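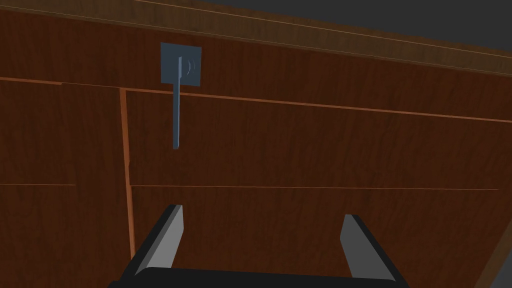 Reddish-brown wood grain with a paler trim along the top.

Filed under: Home & DIY > Repairs > Tried at home

Basico Wood Revival Kit review: £28 for some wax and a cloth?

22 October 2023

I don't trust anything that calls itself a revival kit. I have bought paint revivers, leather revivers and something for car bumpers that revived nothing except my interest in getting a refund. So when the Basico Wood Revival Kit kept turning up whenever I looked for a way to hide scratches on old cupboard doors, my first thought was that somebody had put shoe polish in a nicer box.

It has 2381 customer reviews on Stidorora, where I bought it, and nearly all of them are glowing. I read a good few before ordering. A lot say "arrived quickly" or "haven't used it yet but looks great", and they still give it full marks. I'd ignore the star rating completely.

The kit costs £28. For that you get a set of hard wax sticks in browns running from pale oak to nearly black, a small plastic scraper, a battery melting tool, a bottle of what they call finishing oil, and a grey cloth. The battery for the melting tool isn't included, and you only find that out from the side of the box.

My test pieces were a tall cupboard in a red-brown wood, a bedside table and the door of a kitchen unit that had suffered at the hands of a previous owner and, I suspect, their dog. I did the cupboard first as it had the deepest scratches, and if I was going to make a mess of something I wanted it to be the thing I liked least.

The instructions are one folded sheet. They tell you to clean the surface, melt the wax into the scratch, let it set, scrape it level and wipe over with oil. They don't tell you what to clean it with, how long it takes to set, or what to do when the colour is wrong. The colour will be wrong. There are two sticks described as mahogany and neither looks like any mahogany I've owned. One is close to the colour of a conker and the other is plainly purple.

You're meant to blend them. In the advert on the Basico site a hand touches two sticks together for a moment and the scratch vanishes. My first go came out as a stripe, dark on one side and orange on the other, and it drew the eye far more than the scratch ever did. Scraping it out and starting again worked fine, I'll give them that. The wax lifts cleanly and doesn't take the finish with it. By the third try I had a mix that passed from across the room, and from close up it looked like a repair, which I can live with.

It took me 39 minutes to do one long scratch to a standard I was happy with. The box says "repairs in moments".

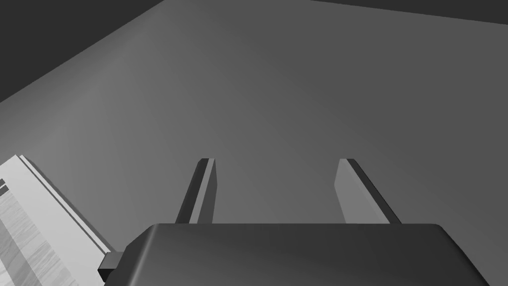
The melting tool is the weak part. It gets hot enough to soften the wax but not to make it run, so you end up dabbing it on in crumbs and pressing them down. On a wide gouge that's all right. On a thin scratch, the sort most people have, the crumbs sit on top and come straight off with the scraper. I had better luck softening the wax between my fingers and rubbing it in along the line, and at that point I started wondering what the tool was for. The switch also has to be held down the whole time, and my thumb ached by the end of the afternoon.

The scraper is good. It has one grooved edge and one smooth one, and the grooved edge takes off the bulk without digging in. If they sold it on its own for a couple of pounds I'd tell you to buy that and stop reading.

As for the finishing oil, it's thin, it smells strongly of oranges, and it makes everything look wonderful for an evening. The next morning the cupboard looked the way it had before, apart from the repair. I put some on half of the bedside table and left the other half alone to see if there was any lasting difference. After a week I couldn't tell which half I'd done, and I was the one who'd done it. The label says it "feeds" the wood. Wood that has been cut, dried, varnished and standing in a bedroom for years isn't hungry, and a sealed surface won't let much in anyway. What you're getting is a shine that wipes off.

The kitchen door was a flat failure. It's a foil-wrapped door with a printed grain, and the damage was a chipped corner with the foil lifting. Wax filled the chip but it won't stick foil back down, and the colour match against a printed pattern looked daft. Basico lists "kitchens" on the front of the box without saying what sort. If your doors are wrapped or laminated, check a hidden corner first or save your money.

I also tried the wax sticks from Ibarra, which I already had in a drawer. There are fewer colours and there's no tool, no oil and no cloth. The wax is a bit softer and I found it easier to work into fine lines. It picks up marks more easily afterwards though - I dented one repair with a fingernail without meaning to - and I wouldn't use it on a table top that gets plates and elbows on it. For a cupboard side or a door frame I'd pick Ibarra over Basico, even with the smaller range.

The hardware shop in Kevcombe sells single hard wax sticks from a rack by the till. You can take a drawer front in under your arm and hold the sticks against it, and that beats guessing from a picture on a website. I wish I'd done it first. Two sticks and an old bank card would have got me most of the way to where I ended up.

Would I buy the kit again? No. Would I send it back? Also no, mainly as I've used a fair bit of the conker colour. The wax itself is decent and the repair on the cupboard has stayed put so far. I'll look at it again in December when the heating has been on for a while, since I've had fillers shrink and drop out in a dry room before, and I'll add a note underneath if it does.

Good: hard wax, comes out cleanly if you go wrong, nice scraper.
Bad: weak melting tool, vague instructions, oil that does very little, no battery.
Score: 2 out of 5.

Contact us | Privacy | © 2023 All rights reserved | Back to top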